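Small states, long borders - talk notes
Chelsea Haslam, March 12, 2023. Velley evening, upstairs room. 22 mins plus questions, DON'T overrun again 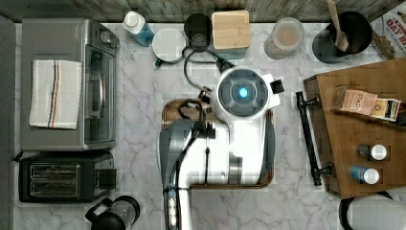 Start with the river. Two countries, one river, a treaty that says the line runs down the middle of the deepest channel. Fine until the river moves, and the Skerka moves. Every bad spring it takes a bite out of one bank and drops it on the other. So whose island is it? Hold that, come back at end. 

Background, keep it to two minutes. Old empire draws the line in a hurry, leaves. Both new governments keep it as neither can afford to argue. 34 years of nothing much. Shepherds cross, customs men look the other way, one bridge at Wadumwood with a hut on it. People forget how dull most borders are most of the time. Dull is good. Dull is cheap!

Then the island. Gravel bank really. 70 hectares at low water, a lot less in a wet year. Nothing on it. Willow, geese. Western side puts a flagpole up in August, eastern side sends a patrol to look at the flagpole, somebody fires over somebody's head. Papers in both capitals go mad. Read out the two headlines if time (blue card in folder).

PAUSE. Ask room - who wanted this? Let them guess. Usually someone says oil. There isn't any.

My view, go slow here. Neither government wanted a fight. Both had told their own voters for years that the border was sacred, every inch. Once you've said every inch you are stuck with the inches. A minister can swap a gravel bank for a fishing right in an afternoon if no one's watching. With cameras on the bank he can't.

Compare with the great powers, one para only. They make the same promise on a bigger scale. Guarantees handed out in good years when it looked like they'd never be called in. Then a bad year comes and the general staff get asked what they've actualy got. Answer, usually: enough for one place, not four. Small allies can count too. They start making their own arrangements, quietly, and the guarantor finds out from the newspaper.

Bhatia point. The Bhatia paper (the thin green one, bring copy) says garrisons calm things down. Trip-wire argument. I half agree. Works if the garrison is dull as well, same men, same hut, everyone knows the sergeant's name. Doesn't work if you rotate them every few weeks and each new lot wants to prove something. At Skerka the eastern post went from a handful to 295 men in one summer. Of course there was shooting.

Someone will bring up the arbitration. Facts: both sides agreed to go, both sides sent lawyers, hearing ran on for some 70 sittings. skip the legal detail unless asked. Ruling gave the channel as it stood on the day of signing, not as it runs now. So the line is in the middle of a field in one place. Farmer has a cow shed in both countries. Gets a laugh, then make teh serious point: it held. A silly line that both accept beats a sensible one that only you accept.

If running late cut from here to the bridge.

Costs. Nobody's budget shows the border as one figure, it's split over interior, defence, roads. Have tried to add up, gave up twice. Say so if asked. No guessing at numbers from the front, had that thrown back at me last time.

The bridge. Finish on it. Wadumwood bridge shut in the bad summer and reopened with one hut each end in place of one in the middle. Sounds worse. But there are two lots of officials now who have to ring each other every morning to open the barrier. They talk. The phone line has been used for flood warnings, a lost child, a fire.

Back to island question. Who owns it? Ruling says east. River took most of it the next spring anyway. Leave it there, sit down.

Questions, likely ones:
- would sanctions have worked? No, they barely trade
- why no outside peacekeepers. Were offered, both refused, pride
- isn't this appeasment? Take this one properly. Giving up gravel is one thing, giving up a town is another. Say where I'd stop: the bridge.

Water. Watch. Green paper. Blue card. Thank Velley people for the room before the questions, forgot last year.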